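# About Zondo

We're a small company that teaches two-armed robots to help out in ordinary homes, with all the lifting, folding and putting-together that fills up a day. Most of our work happens in lived-in rooms with cabinets and knickknacks and not quite enough floor. You can't learn much about a home from a clean lab bench, or at least we never could.

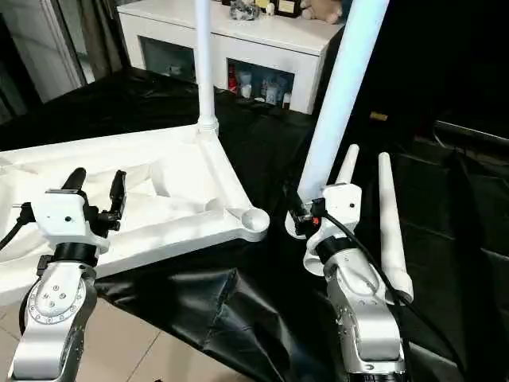
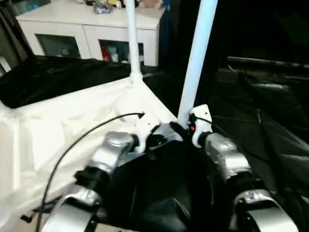

People who visit this page usually want to know two things: what we do, and whether it's safe to have one of our machines in the house. The first question is easy enough and we'll get to it. The second deserves a longer answer, and the best one we have is the story of the day our own machine let us down, so please bear with us while we tell it properly.

## What happened in October

Our current model is called Plevari. It has two arms and two grippers, and by last October it had been through 617 practice sessions without hurting anybody or breaking anything we couldn't glue. We were proud of that number. We had it written up on the wall, which in hindsight may have made us a little too comfortable.

On the day in question Plevari was holding a tall pole steady while one of our people fitted the bottom end into its socket. This is a very ordinary two-person job — one holds, one fiddles — and it's exactly the kind of thing our customers ask for. Partway through, the right gripper opened. Nobody had told it to. The pole came down across our colleague's forearm and left a good-sized bruise, and then the left arm, which still believed it was sharing a load, kept pulling for another 2 seconds before someone reached the stop button.

A bruise isn't much, and our colleague was back at work after lunch and quite cheerful about it. But a heavier pole, or a child standing where a grown-up had been, would have made it a very different afternoon. We shut down every Plevari we had, in our own rooms and in the homes of our early customers, and we telephoned each of those households that same evening. Some of those calls were long ones. We're grateful for how kind people were, and also for the ones who weren't so kind and told us plainly what they thought.

## What we found

It took us a good while to get to the bottom of it. Our first guess was the software, and we spent days reading logs that told us nothing was wrong. The fault was in a cable. As the wrist turned, the cable rubbed against the edge of a collar, and after enough turning the covering wore through. When the bare spot touched metal, the gripper lost its signal for a moment, and losing the signal made it open.

So there were really two mistakes, and both of them were ours. The cable was routed badly. Worse, we'd designed a gripper that let go when it was confused, and when we first drew it up we thought that was the safe choice (a hand that lets go can't crush a finger!). For a small object that may be so. For something tall and heavy held over a person's arm, it plainly wasn't, and we hadn't thought it through.

## What we changed

- The wrist cable has a new path and a thicker sleeve, and we look it over every 150 hours of use.
- If a gripper loses its signal, it now holds at a light, steady pressure that a person can pull free of by hand.
- When one arm reports trouble, the other arm stops too.
- Nobody works within reach of the arms without a second person standing at the stop button.

We tested the new arrangement 369 times with the signal cut on purpose, at all sorts of awkward moments, before we put a person's hands anywhere near it. We also asked Ismail, a testing firm with no stake in our success, to go over the design and try to make it fail. They found a loose clip we had missed, and we fixed that as well.

## Who we are today

Zondo is still a small outfit, and we still share a building in Stasholm with a bakery, so the stairwell smells wonderful and we all eat too many rolls. Some of us came from repair shops, some from nursing, and a few straight from school. We like patient people here, and people who will say out loud that something looks wrong even when the rest of the room is in a hurry.

The old number is gone from the wall. In its place we hung the worn cable, next to a sheet of paper where anyone can write down a worry, large or small, with or without a name on it. We read the sheet together every morning before the machines are switched on.

If you have a Plevari at home and it does anything that makes you uneasy, please press the stop button first and call us second. We would much sooner hear from you over nothing.

*Page last updated 2023-11-23*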